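Project Report: Rules for a Shared Robot Cell
Cremilda Assunção and Valdir Seixas
Supervisor: Gudrun Hägglund
May 2, 2022

1. Where we started

The lab handbook at Plekadport had 122 rules for the bin picking cell when we were handed it. Two of them contradicted each other on the first page. Rule 9 said the teach pendant must be hung up after use, and rule 11 said it must never leave the operator's hand. We had hoped to spend the term programming. We spent it reading.

Our task was to cut the handbook down to something a new student would read before switching on the arm. The old one was written by Dranow, the group before us, who seem to have added a rule each time somebody got yelled at.

2. What we kept

We sorted every rule by the harm it was meant to prevent. Rules about people stayed. Rules about equipment stayed if breaking them would cost more than 800 dollars, a limit Ms. Hägglund picked and declined to discuss. Rules about coffee went into an appendix, where they are doing well.

The new version, called Irora, fits on two pages. Speed limits come first, then who may stand where, then cables. Cables got the longest section — we rewrote it four times and still don't love it. Object sets for picking must now be written down before a run, including the silly ones. A rubber duck is a test object and goes on the list like everything else.

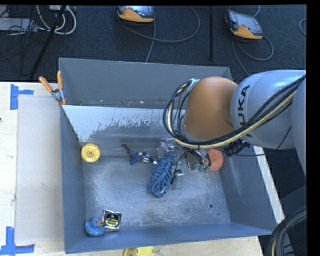
Who is allowed to restart the arm after an emergency stop?
The person who pressed the button, once they have checked that everyone is out of reach and said so out loud.

3. Trying it out

Rosângela Sales and Aparecida Damasceno, who had never used the cell, worked from Irora for two weeks. They found one missing rule (where to store the spare gripper fingers) and one rule neither of them could understand. Valdir wrote that one. It has been replaced with a shorter sentence by Cremilda.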